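4.3 Ejecución de la tarea de los huevos en simulación

Esta sección explica cómo repetir la evaluación bimanual de la política Gedana en el simulador Pladus. Se da por hecho que el entorno ya está instalado (sección 2) y que los pesos se han descargado en la carpeta de modelos. Para el entrenamiento, véase la sección 5.

Antes de empezar

Compruebe que la versión de la escena coincide con la del archivo de configuración. Las escenas anteriores al cambio de febrero usan otro modelo de contacto para los dedos y sus resultados no son comparables con los de la tabla 6.

Nota: la semilla base es 501. Si se cambia, hay que anotarlo en el registro, en el campo «observaciones».

Procedimiento

1. Abra Pladus y cargue la escena de la huevera. Espere a que termine la fase de asentamiento de los objetos; durante esos pasos los brazos no reciben órdenes.

2. Seleccione la política Gedana y el punto de control que quiera evaluar. Los resultados publicados corresponden al punto 14.

3. Fije el número de intentos por semilla en 5 y el número de semillas en 3. Con menos semillas la varianza entre ejecuciones es demasiado alta para distinguir dos puntos de control cercanos.

4. Active la grabación de estados articulares de ambas manos. La mano derecha también se graba en las fases en que no sujeta nada, ya que la política predice siempre las acciones de los dos brazos a la vez.

5. Inicie la ejecución y detenga la reproducción en la fase de agarre. La mano izquierda debe tener los dedos cerrados alrededor del huevo, todavía dentro del cuenco rosa, y la derecha debe quedar abierta sobre la mesa, con los dedos hacia la huevera. La tapa ha de estar levantada y los cuatro huecos, libres.
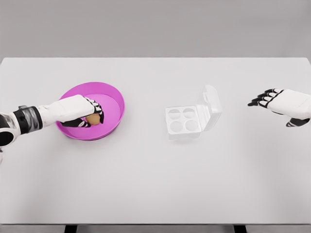 6. Revise en el panel de contactos la fuerza de cada dedo de la mano izquierda. Un agarre se considera válido cuando hay contacto del pulgar y de al menos otro dedo durante toda la ventana de comprobación.

7. Reanude la reproducción hasta el final del intento. El evaluador marca el resultado de forma automática: éxito, caída, colocación incompleta o tiempo agotado.

8. Exporte el registro. El archivo se guarda junto a la configuración usada – no los separe, el script de análisis los busca en la misma carpeta.

Precaución: no modifique la masa ni el coeficiente de rozamiento del huevo entre semillas. El simulador acepta el cambio sin avisar y el registro solo conserva el último valor.

Precaución: los límites de fuerza de esta escena son los de simulación. No los copie a la configuración del robot físico; para eso existe el perfil descrito en la sección 7.

Cómo leer los resultados

La tasa de éxito se calcula por semilla y después se promedia. Los intentos con tiempo agotado cuentan como fallo. En las pruebas de Harpreet Gill y Annick Li, la mayoría de los fallos de Gedana se produjo al soltar el huevo sobre el hueco, con una apertura de dedos demasiado rápida; el agarre inicial falló pocas veces. La variante Nikzad, entrenada sin la señal de contacto, mostró el patrón contrario: perdía el huevo dentro del cuenco.

Si el panel de contactos aparece vacío, reinicie el visor con la escena ya cargada. Si la tapa atraviesa la mesa al comenzar, la escena se cargó con un paso de integración incorrecto; restaure el valor por defecto y repita desde el paso 1.

Última revisión de esta sección: 14 de octubre de 2020 (M. Sproģis).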